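Ticket 838: left gripper width reads closed on bag task
Status: Reopened
Station: Işık
Component: Zekero recorder
Priority: Normal
Opened by: Maribel Yupanqui

Summary
Since the February update, the left gripper's finger width drops to zero partway through recordings of the bag task and stays there. The right one reads fine. Zekero marks the recordings as good anyway and they go into the training set.

Steps to reproduce
Start a session on station Işık. Pick the bag task from the list. Record 10 takes. Open them in the viewer and look at the left width curve.

Expected: the curve follows the fingers.
Got: flat line at zero in 6 of 10. The video in those same takes is normal.

Reply from Wukside support
Thanks for the report. This is usually caused by the fingers not being fully opened during calibration. Please recalibrate and close the ticket if the issue is gone.

Maribel Yupanqui
Recalibrated, twice. Did the full open and full close and waited for the beep both times. Next 10 takes: flat line in 6 again. I'd be surprised if my calibration were bad in exactly the same number of takes three batches running. Not closing.

Reply from Wukside support
Soft objects can hide the fingers from the gripper camera. When the tracker loses them it reports the last known value. Could you try a task with a rigid object and let us know?

Maribel Yupanqui
If it reported the last known value I would see a flat line at whatever the width was. I see zero. Those are different things, and the second one is worse, because the model will learn that the left hand is shut when it's wide open.

Did the rigid object test anyway, bottle into tray. 3 bad takes out of 10. So fewer, but the bottle doesn't cover the fingers and it still happened.

Also swapped the cables left to right. Fault stayed on the left, so I don't buy the cable theory from the other thread either.

Reply from Wukside support
Fixed in the current build (Pornallow). The tracker now interpolates short gaps. Resolving.

Maribel Yupanqui
Reopening. I installed Pornallow this morning and what it does is draw a nice slope down to zero and a nice slope back up. The graph is prettier. The number is still wrong, and now my filter for sudden drops can't catch it.

Stills from the setup, in case somebody wants to compare with theirs.

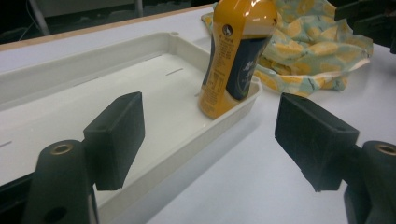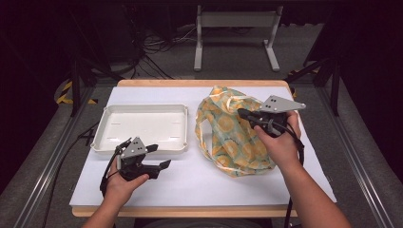 Fingers and bag, close up:

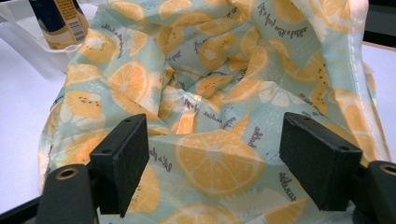 What I'd like from this ticket, in order:

1. A switch to turn the interpolation off. I would take a gap in the data over a made-up value any day.
2. A flag on each sample saying whether the width was measured or filled in.
3. Takes with more than a short gap should fail the check and ask to be redone while the operator is still standing there.

I'm holding back everything recorded on this station since the update until I have at least the second one. Please don't mark this resolved off the acceptance rate in the dashboard, it was high when the data was broken too.

Raw logs are in the usual upload folder under the ticket number. The left side clock looked a little behind the right side in a couple of them. Might be nothing. I haven't checked the older build for it yet.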